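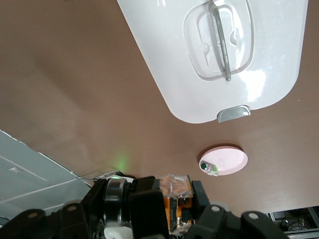

How should a lidded storage container be stored when it is out of use?
Clean it, let it dry with the lid off, and store the lid beside the base until both are free of moisture.

The Lilville Household Lending Library has received many inquiries on the care of lids, handles and latches. This thread sets out our current guidance for members. It replaces the posts of last April.

1/ Lids should be placed on a smooth, flat surface for inspection, with the handle facing up. A table is suitable. Gravel, concrete and rough shelving are not, as they mark glossy plastic quickly.

2/ Fine scratches and scuffs on a white lid are ordinary wear. They do not affect a loan and members are not charged for them. Cracks are a different matter and should be reported at the desk before the item leaves the building.

3/ Recessed handles collect dust and crumbs. Use a soft brush in the corners of the recess, then a damp cloth. Raise a folding handle before wiping beneath it, and lower it fully afterward.

4/ Metal latches and clips should open and close without force. If a latch is stiff, do not apply cooking oil. Samer Geagea at the repair bench will adjust it at no cost, normally within 6 working days.

5/ Small loose parts, caps and discs included, must come back with the item they were lent with. Please place them in the envelope attached to the loan slip. Our stores currently hold 186 unmatched parts, and each one represents an item that cannot be lent as complete.

6/ Members have asked whether the Fania and Aoun container lines share lids. They do not. The two look alike at a distance, but the rims differ and a forced lid will split at the corner. Check the name on the loan slip.

7/ Abrasive pads and powders should be avoided on all plastic items. Warm water and a mild dish soap are sufficient. For adhesive residue, hold a warm, wet cloth over the label for several minutes and peel slowly.

8/ The catalog now lists 2,683 household items across both branches. Containers may be reserved at Lilville and collected at Prutcombe. Returns are accepted at either desk until 9 in the evening.

9/ Corrections to this guidance may be sent to Ching-wen Lau, Collections. Questions about charges go to Raed Atallah, Member Accounts. Please quote the number on the loan slip in all correspondence.

10/ A printed copy of the thread is available at both desks on request, in large type if preferred.

Contact | Accessibility | © Lilville Household Lending Library | Back to top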